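Print this thread | E-mail this thread

Refinishing a white tabletop - which topcoat does not yellow?

kendstead_shop
19/11/2021
I have a rectangular table to repaint in white. Old finish is an alkyd enamel that has gone cream. Size is not an issue, cure time is. I can leave it for 6 days at most. Candidates are Favitz waterborne enamel and a two-part polyurethane.

planer113
Waterborne. Alkyds yellow in low light regardless of brand. Scuff with 220 grit, one coat of bonding primer, two thin color coats. Six days is enough for light use but not for full hardness. Keep heavy objects off it for a month.

dullchisel
Disagree on the enamel. I used Favitz on a desk in May and anything with a flat base stuck to it for weeks. Blocking resistance is poor. Two-part poly over a white base is harder in 5 days than that product will ever be.

planer113
Blocking is usually a film thickness problem. What was your recoat interval?

dullchisel
Two hours, as printed on the can.

planer113
Too short in a cool room. I wait overnight.

skokevden
Dark trays are the usual test of a white top - any rub mark shows. My order of work:

1. Degrease, rinse, let dry.
2. Sand to an even dull surface, vacuum, wipe.
3. Prime and check under a low side light.
4. Two color coats, overnight between them.
5. Put a round tray on it and look for marks at the rim after a day. 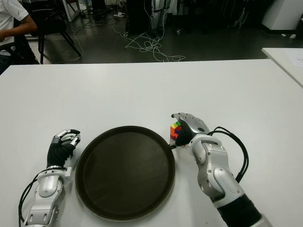 6. If the rim leaves a ring, wait another week before regular use.

kendstead_shop
Is felt under the tray acceptable in the meantime?

skokevden
Yes, but undyed. Dyed felt can transfer color to a soft film.

dullchisel
Or use the poly and skip the felt. Wear a proper respirator, the hardener is an isocyanate.

kendstead_shop
No spray booth, so waterborne it is. Will report on the ring test.

Contact the moderators | Copyright Szewczyk Finishing Forum | Back to top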